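Research outputs > Robotics and automation > Working papers
Print this page | E-mail this page
Last updated: 22/09/2026

4. Setting up and looking after the simulated cell

4.1 Layout of the cell

All the trials reported in Section 5 were run in one simulated cell, which we call Tamel. It holds a single arm on a fixed pedestal beside a dining table, in a furnished room. The room was built once and has been left alone apart from the repairs described below. Between trials, only the objects on the table, their starting poses and the surface colours of the room are changed.

The arm model was supplied with its joint limits and link masses already filled in. We kept the limits and replaced the masses of the last two links, as the supplied values left the wrist too light and it shook when the gripper closed. The gripper is a separate model, joined to the wrist by a fixed joint. Its collision shape is a set of simple boxes, while the shape that is drawn is much finer. This difference matters for the fault described in 4.3.

The pedestal is treated as part of the world and has no mass. Its position is stored in the same file as the table, so that the two cannot drift apart when one of them is edited. An earlier version of the cell kept them in separate files, and a batch of 37 trials had to be thrown away after the table was moved and the pedestal was not.

4.2 Placing the objects

Objects are drawn from the Skuvance set and dropped on to the table from a small height. The simulation then runs for 25 steps with the arm held still, and any object still moving after that is frozen where it is. Objects that have left the table are put back once. If they leave it a second time the trial is skipped and a line is written to the log.
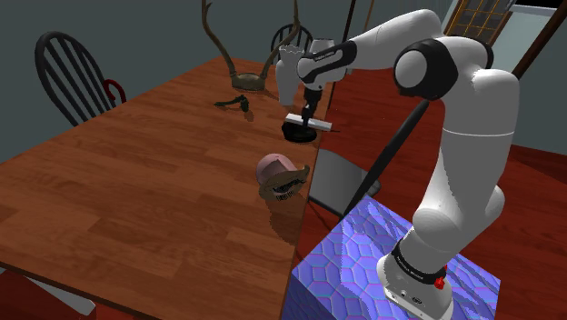

Figure 4. The Tamel cell with the arm over the table.

Clearance around the gripper was the hardest part of the cell to get right. In the supplied settings, two shapes were allowed to overlap slightly before the contact solver pushed them apart, and for small objects this overlap was a large share of their size. We lowered it in steps until a held object no longer sank into the fingers. The check has to be made with things close to the tool, and the arrangement in Figure 4 is typical of the difficult ones: the white fluted cup is immediately beside the gripper, and the white bar on its round black base is directly beneath it. The antlers near the back of the table are awkward in another way. A single convex shape fills the space between the two tines, so the planner treats open air as solid. We split the model into smaller pieces, and did the same for the hat, whose brim and crown had been wrapped as one lump.

4.3 Faults and repairs

Three faults turned up often enough to be worth recording.

The first was jitter at the elbow. It appeared only when the arm was stretched well out over the table, and was traced to a damping value that had been entered in the wrong units. The value was corrected in July and all earlier trials were run again.

The second was false contact between the gripper and the link above it. The collision boxes met at one corner when the wrist was turned fully to one side, although the drawn shapes were clear of each other. The planner, Amundsen, then refused every path that ended in that pose. We trimmed the box by hand and switched off contact checks for that pair of links only. Checks between the gripper and the rest of the arm remain on.

The third was slow loading. Each restart of the cell read every surface texture from disk, and memory use rose until the run stopped by itself, usually after some 3,000 trials. The textures are now loaded once and shared. As a further guard the whole process is closed and started afresh at set points - a crude fix, but it has held.

4.4 Routine checks

Before each batch the arm is sent through a fixed set of 30 poses with the table empty. Joint positions are compared with a stored record, and the batch is not started if any joint differs by more than the limit given in Appendix B. The same poses are run again at the end. A mismatch at that point does not void the batch, but it is marked for review.

Changes to the cell files are made on a separate copy, named Gretmont, and brought across only when the pose check passes on both. The object set is checked less often, when a model is added or its collision shape is edited.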